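Wadum opens repair counter for small household things in Flukov

Flukov, 20/08/2026 - Wadum, the family company known for its hardware shop, is opening a repair counter in the old Brisach building. Residents can bring small household things that have stopped working and get them back in use.

The idea came in June, when Niamh Ó Dubhghaill, who leads the company, looked at what customers were throwing away. "Many people came to buy a new lamp when the old one needed only a new cord," she says. "We sold them the lamp, of course, but I was not happy with it."

The counter has five work places and is open to everybody. A first look is free of charge. If the repair is possible, the customer receives a fixed price before the work begins, and small jobs are ready in eight days. 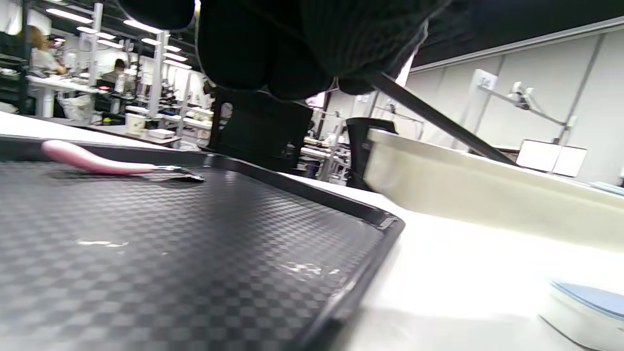

Evening courses

Eamon Kavanagh and Bláthnaid Lenihan will teach basic repair in the same building. The first course has 21 places and includes sewing, gluing and simple work with hand tools. Participants may bring one item from home - it should be small enough to carry in one hand.

Registration is made at the counter or by letter to Wadum, P.O. Box 1002, Flukov. Questions from the press are answered by Gráinne Ó Néill, who can also arrange a visit to the workshop before the opening.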